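Search this site Enter keywords Go

Clallska shares its house rules for robots that handle cloth

30 Sep 2019

Good news for anyone who has ever tried to get a robot to pick up a towel and do the same thing again the next morning! Clallska has put out its working rules for cloth handling, free to read and free to copy, and they are a pleasure to go through. The whole thing runs to eight pages, in plain words, with wide margins for your own notes.

The rules grew out of Fumlow, the company's laundry sorting and folding project. In July the Fumlow team went back over its old logs and found that two operators doing the same job had been writing down quite different things. One marked a grasp as good when the fingers closed on the fabric. The other waited until the cloth was clear of the table. Both ways make sense, but you can't put the numbers side by side (and people had been doing just that for months).

So the new rules start with words. A "touch" is contact with the cloth. A "hold" means the fingers are closed with fabric between them. A "lift" counts only when no part of the cloth is still on the work surface. Every log entry has to use one of the three, and if the operator isn't sure, the lower one goes in.
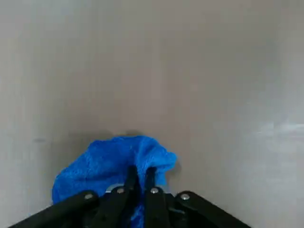

Next comes the starting position, and it's my favorite section. A cloth that begins every trial neatly spread out makes for lovely results and a robot that is lost in a real laundry room. Clallska asks that each item be dropped by hand from elbow height and left the way it lands. No tidying, no turning the easy corner toward the arm! If it falls off the table, drop it again and write that down too.

There is a good page on people as well. The stop button must be within reach of whoever is resetting the cloth, and the arm has to be paused before a hand goes into the work area, even to flick away a bit of lint. Finger pads and joints get a check for snagged threads at the start of each shift. Anyone who spots a loose fastener can call a halt without asking first.

The company tried the rules out with two partners, Marti and Erkix, before letting them loose on the rest of us. Between them they sent back 47 comments, and seven led to changes in the text. The biggest one came from Erkix, whose operators wanted failed tries kept in the record alongside the good ones. That is now a firm rule, and a very welcome one.

Fabric weight and damp cloth are not covered yet. Clallska says both are on the list for the next version, and it would love to hear from small shops and school labs that work with either. Copies are available from the front desk or by email, and the log sheet at the back can be printed by itself.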